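Wikier forum news: alternate history writing contest returns for Cakum players

5/7/24

Posted in News and Announcements

The short story contest is back! After a long gap and quite a bit of nagging in the general chat thread, the Wikier forum has opened a new round for players of Cakum, the grand strategy game from Callenard, and the theme this time is a lovely one: a trade war that went the other way.

Entries are open now in the usual subforum. Stories can be set in any start date the base game supports, with or without the expansions, and they can grow out of a real campaign or be made up from scratch. You do not need to have won the campaign. Some of the best things ever posted on this board came from saves that fell apart before the first century was out, and the organisers say they would love to see more of those.

Each player may send in up to 2 stories. The lower limit is 600 words and there is no upper limit, although anyone planning a full novel might think kindly of the judges. Screenshots are welcome in the post but will not be scored. Maps drawn by hand are also welcome, and will not be scored either, but will be admired at length.

Brzozowska, who has run the after action report index for as long as most of us have been posting, will be putting the entries in order and checking that nothing goes up with the author's name on it. Stories are sent by private message and then posted anonymously in one batch, so please don't drop hints in your signature. (It happened last time. We all knew.)

Voting is split again. Members vote in a public poll, and 3 judges pick their own winner separately. If both agree, that story takes the lot. If they don't, we get two winners and a very good argument in the comments. The last poll drew 538 votes, a huge turnout for a writing contest on a board where the loudest threads are normally about naval attrition, and it would be wonderful to beat it.

The prize is the same as before: a custom title under your username, a pinned thread for your story, and the right to choose the next theme. The theme picker from the previous round was very keen on trade, and so we have caravans, customs houses and merchant republics to look forward to. There's already a thread of opening lines going, including one about a salt tax that had me checking the old province list to see if it could be done in the game. It can, if you take the coastal route early and leave the northern passes alone. 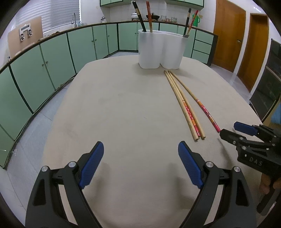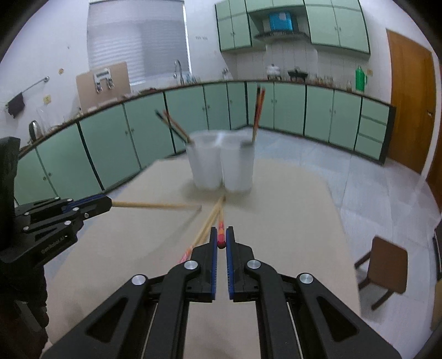

Nusrat Sikder replied that the trade theme suits Cakum better than any of the war ones did, and asked if stories can use the changed trade routes from the February patch or have to stick to the old ones. She is already working on a river league that buys out its own overlord — one toll station at a time — and said the old routes would wreck her second chapter.

The answer is yes, either version is fine. Just say at the top of the story which patch you are writing from, so that readers don't spend the whole thread telling you the eastern node flows the wrong way. Mods are fine too, as long as the map is still recognisable. Total conversions have their own board and, we hear, may get their own contest later on.

A few other things that have come up in the thread so far:

Co-written stories are allowed and count as one entry for each author.

Old after action reports can be reworked, but please don't send one in exactly as it was first posted.

Stories in other languages are welcome if you add an English version underneath.

You can change your text until the batch goes up. After that it is locked, typos and all.

The closing date will be added to the first post once the judges have compared diaries. For anyone who has never joined in before, the previous winners are all linked from the index, and the one told entirely through a harbour master's letters is still a joy to read. Go and start with that, then get writing!

Comments are open below. Please keep rules questions in the rules thread.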